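Module 3 — Locks, closers and panic hardware
Handout for week 3, revised 2020-08-10

Bring this with you, I won't have spares. Read alongside the Plikow hardware sheets (the long ones, not the fold-out).

Recap from last time
Handing. Stand on the side the door pulls towards you, look at the hinges. Hinges left = left hand. Suppliers don't all agree so always write "pull side" next to it on the order. Half of last term's coursework lost marks on this and they were easy marks.

Closers
Three jobs: shut the door, control the speed, make sure it latches. Weak closer, door sits on the latch and looks shut. Strong closer, older people and kids can't open it. Size goes by door width and weight, and wind matters more than the charts let on for anything facing a car park.

Valves, in the order you adjust them:
sweep — the main swing, from open down to the last bit
latch — the last bit
backcheck — slows the door when it's thrown open. Not a door stop! Fit a stop as well.

Quarter turns or less. Never wind a valve right out, you'll have oil down the door and a new closer to pay for. Try the door three times after each change, from different openings, not only from fully open.

The Khan site is the case we'll work through in the session. Side entrance to a clinic, 148 openings a day on weekdays, closer replaced twice before anyone looked at the hinges. Top hinge screws had pulled, leaf was dropping and binding on the frame. The closer was fine both times. Write down what you would of checked first and in what order, half a page is plenty.
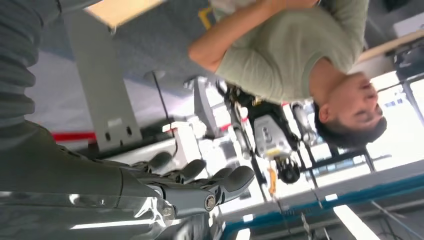
Fig. 1. Robotic hand with jointed metal links and dark grey padded fingertips.

Panic and emergency hardware
Two different things and people mix them up constantly.
Panic = public building, people who don't know the door. Push bar or touch bar across the leaf. Body pressure opens it.
Emergency = staff who know the building and have been shown. Lever or push pad is OK.
If in doubt about who uses the door, treat it as panic.

One action to get out. No key, no code, no second bolt somebody added after a break-in. If you find an extra bolt on a survey you write it down and tell the client the same day, in writing, even if they already know.

Double doors: watch the order they close in. Rebated pair needs a selector or the wrong leaf comes home first and neither latches. Check the selector arm isn't bent, they get bent by trolleys.

Locks, quick version
Mortice — sits in the edge of the leaf. Measure backset and centres before you order, and measure the old case, not the hole.
Rim — on the face. Easy swap, ugly, fine for stores.
Electric strike — in the frame. Know wether it is fail safe or fail secure before you touch the wiring. Fail safe unlocks when power drops. Fail secure stays locked from outside, the handle inside should still let people out.
Maglock — needs a release by the door plus the fire alarm link. Test both. Test them seperately.

Cylinders: measure each side from the centre of the fixing screw. Shouldn't stick out past the handle plate more than a hair. Long cylinders get snapped.

Keying plans
Master at the top, then floors or departments, then single doors. Draw it before you price it. The Tulluvo exercise has 310 doors and no plan at all, only a list of who holds which key, so start by grouping rooms and ignore the names. Leave spare capacity on every level, clients always add rooms.

Practical
Konda rig in the workshop, 16 places per session, sign the sheet by the door. Safety shoes or you watch from the bench. You'll fit one closer from the template, set it, then strip it off for the next pair. Allow around an hour. Screws back in the tray please.

Coursework
Survey sheet for one real door, your choice, not your own front door. Include:
handing, leaf size, leaf material
all hardware, with condition
closing behaviour from three positions
what you'd change and what you'd leave alone
Due first session in October. On paper. Put your group letter on every page.

Next time: frames, fixings and packers. Look over the wall types table again before you come, we'll go straight in.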